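Teaching by Remote: Our First Month with Jenia

Our team wanted to find out how well a person can teach a robot a pick-up task in simulation before anyone touches real hardware. Jenia, our control program, lets you steer the gripper from a keyboard or a handheld controller and saves every move as a demonstration. We love how quickly you get the feel of it!

By the end of August we had 435 demonstrations. Wahyudi Mandagi drove most of them, and his are by far the smoothest — he slows down well before the gripper reaches the objects.

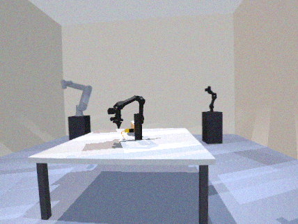

Figure 4. The black arm on the white table, gripper pointing down near the small objects.

The hardest part was judging depth from a single view. Adding a second view helped a lot, and new drivers felt comfortable after 10 practice runs. Next we want to reach 3000 demonstrations and try the Vunderik controller, with its finer wrist control.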